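4. Comparing two grippers in the simulator

Do this section before you bolt anything to anything. The simulated bench costs nothing to crash, and you will crash it. Section 5 covers the real bench, which has feelings and a repair budget.

You will need a working Olik install (section 2), both gripper files from the Nommont folder, and a cup of something. Olik loads at its own pace.

4.1 Load the bench

1. Start Olik and choose Bench > Two Arms, Two Platforms. Wait for the status line to say READY. It will say READY once, briefly, before it means it. Wait for the second one.

2. Open the Grippers tab. Assign the Flirkar two-finger to Arm A and the Wike soft-tip to Arm B.

3. Press Save Layout. The button marked Keep Layout does something else, and Rommel Dizon, who wrote both buttons, has promised to rename one of them by February.

Note: If an arm loads with no gripper at all, the file path has a space in it. Take out the space and reload.

4.2 Set the cameras

4. Choose the Front view for the comparison runs. It is set low and close so the cubes are large enough for the tracker. At the start pose this view can miss the grippers entirely. Use the Wrist view to check that the fingers are on.

5. Set the recording rate to 30 frames per second. Higher rates make bigger files and the same graph.

6. Leave the lighting alone. Anjana Marikar once spent a good part of an afternoon making the shadows prettier, after which the tracker stopped believing in yellow.

4.3 Run the trials

7. Set the random seed to 3,233. Any number would do, but all the saved results use this one, and yours will be hard to compare if you get creative.

8. Select Task > Cube Transfer. Each trial asks an arm to pick up a cube, carry it to a platform, and let go of it on purpose.

9. Set Trials to 50 per gripper and press Run.

10. When the first batch is done, swap the grippers between the arms and run it again. Skip this and you have compared two arms, at great length.

Caution: Do not change the grip force between batches. If the Flirkar drops everything at the default force, that is a result. Write it down and be brave.

Caution: Stop the run if an arm passes through a platform. The contact solver has given up and every number after that point is decoration. Reload the layout and go back to step 7.

4.4 Read the results

11. Open the log and sort by Outcome. You will see four codes: PLACED, DROPPED, MISSED, and OTHER. Most of the interesting trials are in OTHER.

12. Play back every OTHER trial by eye. A cube hanging over the rear edge of a platform gets this code, as does one resting against its neighbor. Decide now whether you count those as placed, and use the same rule for both grippers, including the one you like.

13. Export the table. A file with more than 288 rows will be split in two, with the header missing from the second half. Paste it back in by hand.

Note: The soft-tip usually looks better in Olik than it does on the bench. The simulator treats rubber as a firm opinion. Danjuma Tamuno keeps the current friction values, so ask him for them before you quote a success rate to anyone with a purchasing card.

4.5 Before you move on

14. Return both arms to the start pose and compare your Front view with the reference view printed at the end of this section. The cyan platform should be on the left and the mint-green one to its right, with a narrow gap of table between them. If they have traded places, you have loaded the mirrored layout. Go back to step 1.
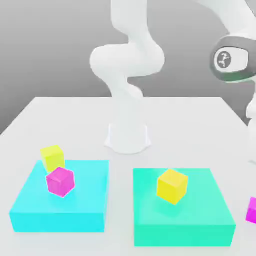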